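We use cookies to remember your settings. Accept | Manage
14 shares

Lungate phone theft reports – README

Press and court coverage of phone and bag snatches in Lungate, coded by hand. One row per incident, not per article. Started by Krystyna Tokarz as a spreadsheet for one news story, got out of hand, now it lives here. Last touched in April.

What's in it

incidents.csv – the main table, about 2000 rows
articles.csv – headline, outlet, link, which incident it belongs to
outcomes.csv – arrest, charge, verdict, sentence, if we ever found one
codebook.txt – read this before you email me

Join everything on incident_id. Don't join on date, we tried, it's a mess. Two snatches on the same street in the same evening happens more than you'd think.
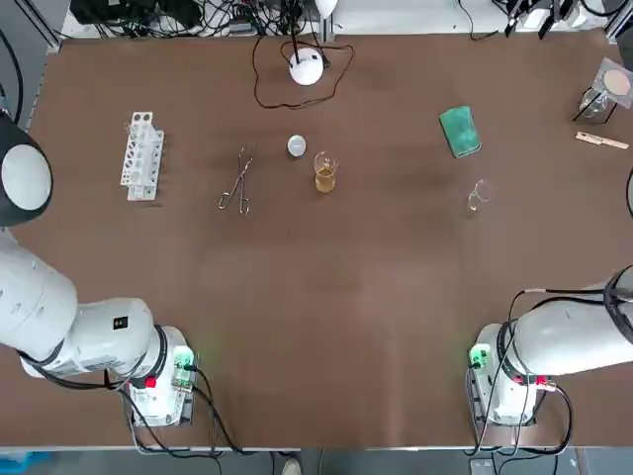
Table with two white robot arms and lab items.

Columns people ask about

place – street or nearest landmark as printed. No house numbers, stripped before upload.
hour_24 – hour on the 24 hour clock. Blank if the report just says "evening" or "late". Do not fill blanks with the midpoint.
method – grab on foot, grab from bike, distraction, threat, other. Other is mostly "we couldn't tell".
help_offered – yes / no / unclear. Did anyone step in or stay with the victim, going by the report. Added late, so the oldest rows are nearly all unclear.
item – what was taken. Phone wins by a mile.
recovered – yes only if the story says so. A blank is a blank, it is not a no.

Victim names are gone. So are ages for anyone under 18, you get a "minor" flag instead. Names of people charged are also out, including the ones convicted. If you need them go to the court lists, I won't send them, please stop asking.

How it was coded

Miłosz Wróbel pulled the articles, Krystyna and me coded them. Przemysław Sadowski then took 100 rows blind and recoded them from scratch. Agreement was fine on item and place, so-so on method, bad on help_offered. "A passerby shouted" – is that help? We said yes in the end. He still says no. Codebook has his side of it too.
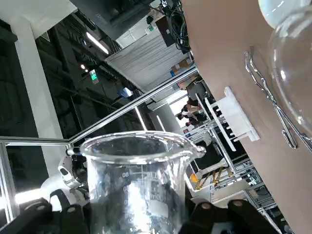

Articles came from the two local papers (Gridetti and the Lis evening edition) plus the court round-up that Gridetti ran until they dropped it. Paywalled stories are in if one of us had a login. Full text is not included, just headline and link. Some links are dead allready, the archive copy is in the next column where there is one.

Known problems

– This is what got reported, not what happened. Quiet snatches don't make the paper. Ones with video do.
– Big spike in the middle of the table is one reporter on one beat. When she left it drops. Do not publish a chart of that as a crime wave.
– Spelling of street names not fully cleaned. "Ultotetti Rd" and "Ultotetti Road" are both in there.
– 14 rows have an arrest before the incident date. Typing errors, mine, will fix.
– If a paper corrected a story we took the corrected version, unless we missed teh correction.

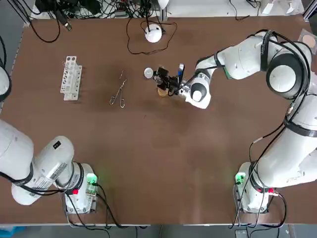
Don't use it for

Ranking streets as safe or unsafe. Predicting anything about a person. Insurance pricing – yes someone asked.

OK for: looking at how local papers cover street theft, teaching, checking a half-remembered case, finding the follow-up to a story that never seemed to get one.

Removal

If a row is about you and you want it out, open an issue with the incident_id only, no details in public. Mahmoud Tazi handles these and will get back to you in private. We take it out, no argument, and the id is not reused.

License

Free to use with credit to the Lungate reports project. Headlines belong to the papers. If you fix something send it back – plain CSV, same column order, no Excel files.

To do: street names, the 14 bad rows, second pass on help_offered before anyone quotes it.

Get our newsletter. Enter your email. Unsubscribe any time.
24 comments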